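TX 214 Textile Care and Finishing
Handout 4: Creasing and Crease Recovery

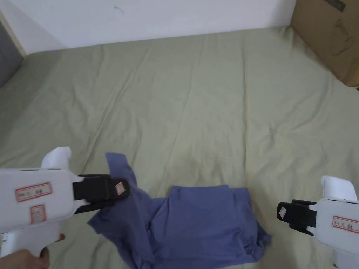 Department of Textile Science, Dasemville College

Read before the March lab. Notes revised by Karim Harb from the earlier set by E. Meléndez.

1. Why fabric creases
When a fiber is bent, its outer side is stretched and its inner side is compressed. If the internal bonds hold, the fiber springs back. If they break and re-form in the bent position, a crease is set. In cellulose fibers (cotton, linen, viscose) these are mainly hydrogen bonds between neighboring chains. Water breaks them easily, so cotton that dries folded keeps the fold.

2. Effect of structure
Knits recover better than plain wovens of the same fiber. The loops shift and the yarn itself bends less. In a tight plain weave the yarns cannot slide – most of the strain goes into the fiber. High twist also limits movement.

3. Measuring recovery
A specimen is folded, loaded for a set time, released, and left to recover. The angle between the two limbs is then read. A full return to flat is 180 degrees. Test warp and weft separately, face to face and back to back. Condition all specimens first; damp cotton gives low readings.

In the lab, load for 15 minutes and use 4 specimens per direction. Report the mean and the range.

4. Resin finishes
Crosslinking agents tie the cellulose chains together and raise the recovery angle. The cost is lower tear strength and abrasion resistance. See Craddock, course reader, section on easy-care finishes.

Lab sheets go to H. Palacios by 5 p.m.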